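September 28, 2020

The Bag Test
Safety rules for robot arms are mature. The rules for saying what an arm can do are barely written, and the people selling arms seem in no hurry.

Clifford Lachance has a stack of paper on his desk that he calls the adjectives. It is made up of sales sheets from robot arm makers, and he has gone through them with a yellow marker. "Capable." "Dexterous." "Ready for the home." He has marked every word that could not be checked by a person with a clipboard. There is a lot of yellow.

Lachance spent most of his career writing test procedures for kitchen appliances, and he came to robots late and in a bad mood. He is now the main author of a draft practice guide, 38 pages long, that tries to say how a shop or a lab should report the results of two-armed household work. The draft has been passed around since March. Two companies, Timano and Urik, have said they will follow it. Wong, a maker of grippers, has sent eight objections. I have read the draft twice, and I think it is better than what we have. I am less sure that it will change anything.

The safety side is in decent shape. If you put an arm behind a fence you know what the fence has to do, and if you take the fence away you know how much paperwork is coming. Those rules were written by people who had seen injuries. The performance side was written by people who had seen trade shows.

Take the job that the draft uses as its main case: packing striped cloth into a vacuum storage bag and closing the seal. Any adult can do this. It is also miserable for a machine, with soft cloth, slippery film and a narrow track that has to be lined up before a small slider will do its job.

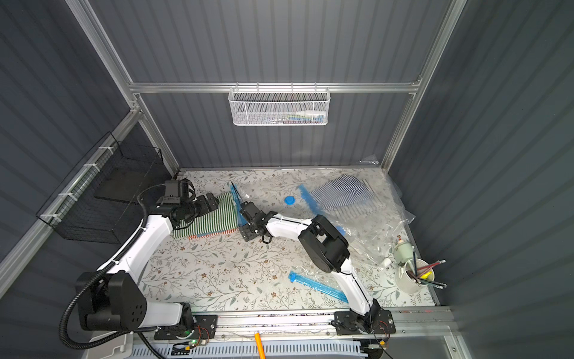 Two arms share one rail, with a towel under one gripper and a blue clip in the other.

What would you need to know before you believed a success rate for this? The draft asks for the number of tries, the starting position of every item, who reset the work area between tries, and what counted as a finish. That last one is where most of the trouble lives. Is the job done when the cloth is in the bag? When the slider has reached the end? When the bag holds a vacuum overnight? I have seen all three called "bagging" in the same set of slides.

Lachance wants the finish written down before the first try. "You decide what done means, you sign it, and then you press the button," he told me. "People hate this. They want to press the button first and see what they get."

Timano, to its credit, published a full log under the draft rules this summer. It ran 1418 tries and listed every one, including those where a person reached in. The headline number came out lower than the one in its earlier brochure. The brochure has been taken down. I would like to report that customers were impressed by the candor, but the sales manager I spoke to said that most of them asked why the number had dropped.
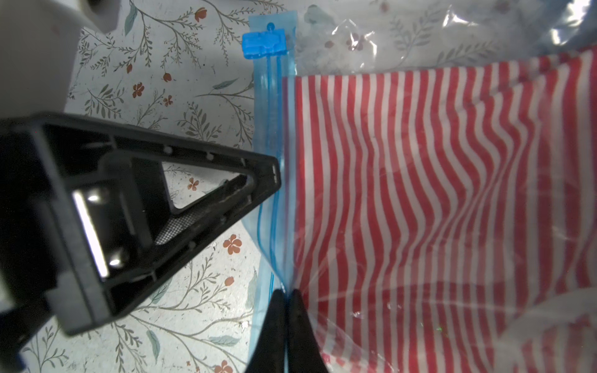 Section four of the draft deals with seals, and it is the part I would keep if the rest were thrown out. It tells the tester to score the closing of a bag along its whole length, in stretches, with a note on the state of the film beside each stretch. Anyone who has looked closely at one of these bags will see why. The clear film creases and draws in toward a pair of gripper tips set close together at the seal line, and the striped cloth lies right next to it, rippling under the plastic. A tester who writes "seal: yes" has told you nothing about those wrinkles, or whether cloth was caught in the track farther down. Wong's engineers say the stretch-by-stretch score is too slow. They may be right. A slow score that means something still seems a fair trade to me.

My own complaint is with section six, on surroundings. The draft allows a tester to pick the surface, the lighting and the items, as long as they are listed. It does not ask for a second set. So a shop can tune its arms to one mat and one bag for half a year, list them faithfully, and come away with a number that is perfectly honest and close to useless in your house. Lachance agrees that this is a gap. He left it because the small labs told him they could not afford more. 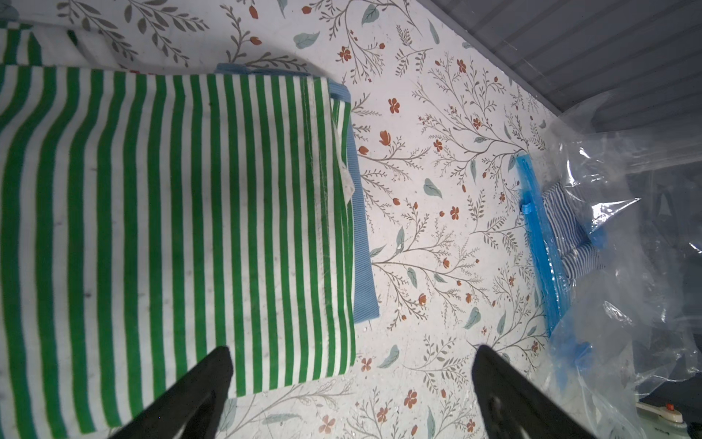 I put the same point to Buddale, a testing firm that would stand to make money from a stricter section six. They quoted me $2000 for a second-setting check, which covers a new surface, new cloth and a bag from a different maker. For a company asking families to trust a machine with their linen closet, that is not a frightening bill. For a lab with three students and a borrowed bench it might be. The obvious answer is to ask for the check only when a product is for sale, and I cannot find a good argument against it in any of the comments filed so far.

There is a wider problem, and no draft can fix it. Following the guide is a choice. A firm that reports carefully will look worse on paper than one that films its best afternoon and sets it to music. Urik has signed on but has published no log yet. When I asked for a date, I was sent a link to a video.

Buyers could settle this faster than any guide. Ask for the log. Ask what "done" meant, and whether it was written down ahead of time. Ask how many times a hand went in. If the salesperson starts in on dexterity, ask again.

Lachance plans to close comments at the end of the year and put out a second version after that. He has added a page at the back with a list of words he would like testers to avoid. "Capable" is on it. Wong has objected to that too.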